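From: Pieter Maes
To: shared-meals list
Date: 16th August
Subject: Re: [shared-meals] New plates and the "one plate" rule

Tineke Schouten wrote:

> Hello all,
>
> The sample plates from Murno are in the cupboard by the window. They
> are white with a thin black rim, and Georges and I like them very
> much. If nobody objects we will order the full set before the end of
> the month and retire the old mixed crockery.
>
> We would also like to try laying the table the way the Mirirell
> people suggest in their booklet: one plate per person, put out bare,
> with dressings and sauces added at the table by each diner. They say
> it cuts down on waste and makes washing up quicker. The booklet
> mentions a canteen where it saved 17 minutes a sitting.
>
> Thoughts please!
>
> Tineke

Tineke, all,

I have thoughts, and I'm afraid they are mostly doubts.

First the plates. I've had one at home since Thursday and I've nothing against how it looks. A black line round a white plate is smart enough. My worry is what that line looks like after a year in our machine, which strips anything it's given. The old Juntunen plates had a blue band when we bought them in May two years ago, and you'd need good eyesight to find it now. Did Murno say whether the rim is under the glaze or on top of it? The leaflet says "durable", a word I would expect to find on any leaflet. I'd want it in writing before we spend 1,618 on them.

Then there's the well. It's shallow. Fine for a slice of quiche, less fine for Geert's bean stew, and Geert's bean stew is what we eat most weeks. If the plan is that we keep the old bowls for anything runny, then we aren't retiring the old crockery, we're just buying more. 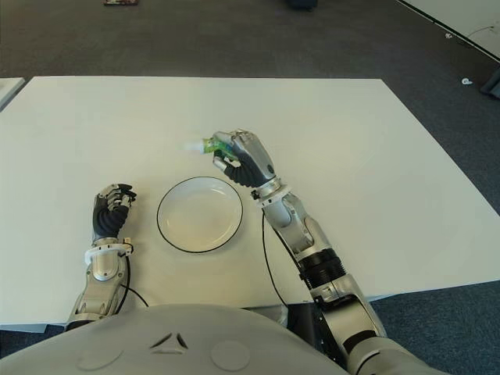
As for dressing at the table, I can see the appeal. People do leave salad when it's been drowned in the kitchen. But who fills the bottles, who wipes them, and where do they live between meals? If the answer is little packets, I'm against it outright. Half of each one stays in the corner and the rest goes on the tablecloth. I don't see how that counts as cutting down on waste.

I also don't believe the 17 minutes. Seventeen minutes compared with what? How many diners, and how many people at the sink? I read the booklet twice and couldn't find out. Mirirell sell the bottles, so they would say that. Our washing up is slow because everyone stands about talking with a tea towel over one shoulder, and new plates won't cure that.

What I'd agree to:

- Buy a few of the plates, no more, and put them through the machine with everything else until the end of October. Then look at the rims.
- Try sauces at the table for two meals, out of the jugs we already own.
- Somebody other than me times the washing up, before and after, with the same number of people eating.

Mayuree asked me whether Citov still do the deeper plain white plate. They did when I last looked, and it was cheaper, but that was a while ago and I haven't rung them. Mayuree, if you have the old price list could you send it round?

I know I said much the same about the stacking chairs and was outvoted. I still think the chairs wobble.

Pieter

PS The sample I took is washed and will be back in the cupboard by Tuesday. There's a faint mark near the edge of it which was there when I got it.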